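Ukero back in its old room, shelves and all

Ukero got its reading room back in March. New paint, new lights, same squeaky door. The white shelving is up and most of the cubbies are still waiting for stuff – 108 boxes of books and games due from the Nomeck store, 2 vans, 6 trips.

"Shelves first, then tables, then we argue about where things go," said Naledi Mokgethi, who is runing the move. Doors open 2 pm, kids' corner a bit later.

Cups are wanted too. Plastic please, no glass.
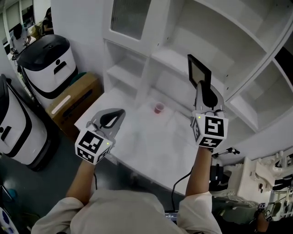
2 min read

A pinkish-red cup on the white table, tall white shelving behind it. Drop-offs at the side door on Chmielewska, mornings only. Bring a lable with your name if you want things back.

Comments (2)

Drusus
is the side door the one by the bins?

Lesego Engelbrecht
Yes, ring twice. Got six cups for you, will bring them tomorow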